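Workshop Tips: Teaching a Robot Arm a Kitchen Chore by Hand

Posted June 2020 by Melquiades Tapia

I get letters asking if you can skip the programming and just show the arm what you want. The brochure for the Jindico kit says you can. My answer is maybe, if you have patience and low expectations. These tips come out of my own notebook.

Start with one object and one place to put it. People want to teach "clear the table" on the first evening. Teach "ketchup onto the plate" and see if you still like the hobby.

Hold the thing the same way every time. If you grab by the middle in one run and by the end in the next, the arm learns some mushy average of the two and grabs air.

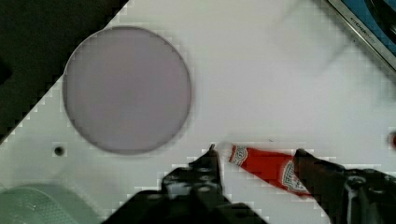 Go slower than feels natural. With the Escobar remote I kept jerking the stick near the end of a move, and every one of those jerks got saved along with the good part. A bad run should be deleted on the spot. The manual claims that 15 runs will do for a simple pickup. I recorded 200 before I trusted mine with anything, and I don't trust it much.

By hand or by remote? Pushing the arm with your own hands is easier on the nerves, but your sleeve ends up in the recording and you lean on the joints without noticing. The remote is clumsier and gives cleaner runs. The fellows at Biltholm swear by hand guiding. They also sell the handles.

Clear your cables before you record. Tape them, clip them, whatever you've got.

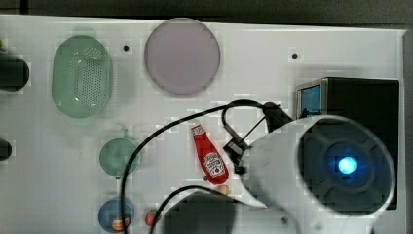
Spacing matters more than the sales talk lets on. Crowd the dishes together and the arm will clip one on the way to another, and then you've spent your evening recording collisions. Leave a hand's width of bare table wherever you can. A ketchup bottle lying on its side at an angle, with open white table between it and the colander, is a fair starting layout. Shift it a little between runs, or the arm will only ever know that one spot.

Skip the Virnadthorpe "learning mat." It costs 70 dollars and it's a mat.

Back up your recordings. I lost all of April's to a bad memory card, and I still haven't redone the ones with the bowls.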